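7 min read

Valbona Nikolovski has a scrum cap on the passenger seat and two more in the trunk, and she apologizes for all three before we have even sat down. She coaches Khattak's women's side, she drives most of them to away games, and next weekend she takes them to Gamska for the first league semifinal the club has ever reached. She can't stop grinning about it.

"I keep waking up at five," she says. "I lie there running lineouts in my head. Then I think, well, I may as well get up and write them down, and by seven I've sent the captain nine messages and she hasn't had breakfast."

The captain is Areeba Usmani, a flanker, and she confirms the messages. "Some of them are just a number and an exclamation mark," she says. "I know what she means, which is a bit worrying!"

Khattak finished fourth, on the last day, with a bonus-point try in the 83rd minute that had the bench halfway across the field before the referee's arm went up. Usmani was at the bottom of the pile. She says she heard it before she saw it.

"There was this roar, and I had somebody's knee in my ear, and I thought, okay, either we've scored or there's a fight. I asked Gunhild and she was crying, so I still didn't know."

Gunhild Steinarsdóttir, the tighthead prop who scored it, would like it noted that she had something in her eye. It was her first try in 82 games for the club, and it came from all of a yard out.

"A yard is a long way when there are four people on you," she says. "I've been telling it as five yards at work. By the final it'll be half the field."

Gamska are another matter. They won both meetings this season, the second by 30, and their pack is the heaviest in the league. Nikolovski has watched both games again, more than once, and she is surprisingly cheerful about what she found.

"We were level with them at home for an hour. Level! Then we kicked badly three times in a row and they punished us, because good teams do. The second game I throw out completely, we had a fly-half playing with a broken finger and I had a center on the wing. What I take from the first one is that our scrum went forward. Not every time, but it went forward, and I don't think they liked it."

So the last two weeks have been about kicking, and about not kicking. Usmani says the forwards have enjoyed the second part more. The fly-half, Shabnam Minhas, has her finger back out of its splint and has been staying on after training until the lights go off.

"She's got this lovely low ball that skids into the corner," says Nikolovski. "If we get two of those away in the first 20 minutes, we're playing the game in their half, and then I'd back us against anybody. I really would."

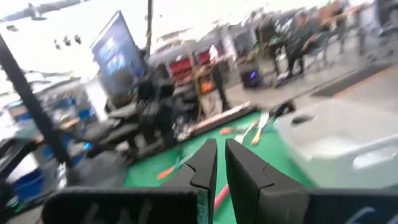

Several small items on a bright green tabletop.

Minhas came to rugby late, from soccer, and still lines up a penalty like someone taking a free kick. Nikolovski tried to change it once, for a week, and gave up when the old way kept going over. "I'm stubborn but I can count," she says.

There were 424 people at the final home game, a record for the women's side, and the club is putting on buses for the trip. Usmani's grandmother has a seat on the first one. She has never watched a whole match with her eyes open, according to her granddaughter, and has promised to try.

Does the coach have a team talk ready? She has a page of notes, she says, and she'll leave it in the car.

"They know it all already. I'll say something about the first scrum and something about the tackle count, and then Gunhild will tell a terrible joke and they'll go out. She's told one before every game this season. The one time she forgot, we lost to the bottom side."

Steinarsdóttir has hers picked out. It involves a goat, and she won't say any more until kickoff.

Contact us | © 2026 All rights reserved | Back to top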